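How to get a gig review written by the next morning

Most live reviews lose their readers if they turn up three days after the show. What follows is the routine we give new writers, and it works for a pub back room as well as for a 30-date arena tour.

Before you leave the house

Check the stage times and listen to the newest record twice. If the headliner is someone like Ragnarsson, with a long back catalogue, look up the last few setlists so you can tell a rarity from a regular. Learn the support act's name and how it is spelt. Lilel has one L in the middle, and we have printed it wrong before.

During the set

Write song titles and single words, nothing longer. Put your phone away between notes. Move once, about halfway through, because the sound at the desk and the sound by the bar are different things. 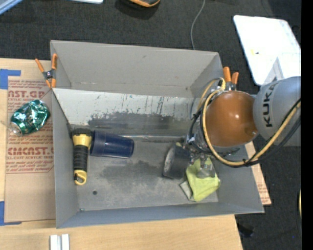 Clurkden Live Pages, Issue 33, p. 156

On the way home

Say your opening line out loud before you get to the door. If it is about the weather or the queue, find another one – unless the queue was the story. Type up the setlist while you still remember which song had the false start.

Writing it up

Aim for four paragraphs. Give the support act at least three sentences. Name the songs that went well and the ones that dragged, and describe the voice and the drums before the lights. Leave out the band's history apart from what a reader needs to follow the night.

Sending it in

Paste the text into the body of the email and put the venue in the subject line, for example "Ragnarsson, Worico Hall". Photographs go in a separate message – no more than 2 per review.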